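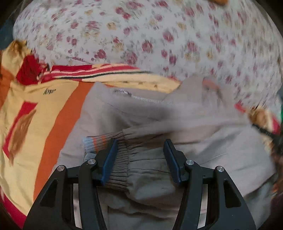 Bundent household clothing collection
Progress report to the Vinley fund
March 12, 2024

1. Where we are

The grant pays for a set of recorded examples of people handling clothes in ordinary homes, using hand-held grippers, from which Tenetti's learning system is meant to work out how to do the same. At the close of this reporting period we have 439 accepted episodes. An episode, for the purposes of this report, is one garment picked up, dealt with and put down again, with a usable recording from start to finish. Episodes in which the garment won are kept in a separate folder and are not included in the figure.

We are collecting in 10 homes, which is what we promised. The plan assumed that all of them would be up and running within the first fortnight. It was written in August, when everyone is optimistic and nobody is wearing a jumper.

2. What has been collected

Most of the accepted episodes come from bedrooms, with the garment laid on the bed. We had asked for tables as well, and got a few, but people fold their washing on the bed and were not going to change the habit of a lifetime for us. We have stopped asking. The bedding comes as it is, florals and stripes included, and a learning system that can only find a sleeve on a plain white sheet would be of limited use to anyone with a duvet cover.

T-shirts and towels went quickly and are now over-represented. Jackets and anything with a zip are slower. A zip-up jacket has to be squared up before it can be folded, and the natural place to take hold of a sleeve is the cuff, where the ribbing gives the pads something to grip. Smooth fabric tends to slide out when held by a single layer, so we now ask collectors to go for the cuff or hem first and leave the body of the garment until later. This has cut the number of abandoned attempts. It has also made the early recordings look rather different from the recent ones, and we have labelled the two groups so that Tenetti can decide whether it cares.

3. Problems

Motion blur. Collectors speed up as they gain confidence, and by the end of a session some are moving the gripper as if late for a train. A short blur while travelling between one grasp and the next is acceptable. A blur at the moment of closing is not, and 40 episodes were rejected for it. The instruction sheet now says "slow down before you close" in large letters at the top. The previous version said it in small letters on the second page.

Grip pads. Pads on 4 of the grippers came loose and were replaced. The replacements were fitted by us and not by the collectors, following an early experiment with household glue that we would prefer not to repeat.

Labels. Our garment list had one entry for "jacket", one for "coat" and one for "outer layer", and the collectors used all three for the same sort of thing. We have merged them. Honorato, who check the labels for us, had pointed this out in their first set of notes, and again in their second, with a little less warmth.

Upload. Two homes have slow connections and send their recordings overnight. Nothing has been lost, but the running total jumps about, and we would ask that it not be read too closely from one morning to the next.

4. Spending

We are slightly under on equipment and slightly over on travel, mostly because of the pads. We would like to move the difference from one line to the other and will send the form separately. Collector payments are up to date.

5. Next period

Jackets, cardigans and hooded tops come first, until they have caught up with the towels. We will ask each home for garments in different starting states - spread out, inside out, dropped in a heap - as the current set leans heavily towards clothes that somebody has already half tidied.

We will also start recording zips being done up. Early trials suggest this is possible with the present grippers, though it takes patience and a firm hold on the bottom of the jacket. We have not put a target on it and would be grateful not to be given one before the next report.

Tenetti have asked for socks. We are discussing it.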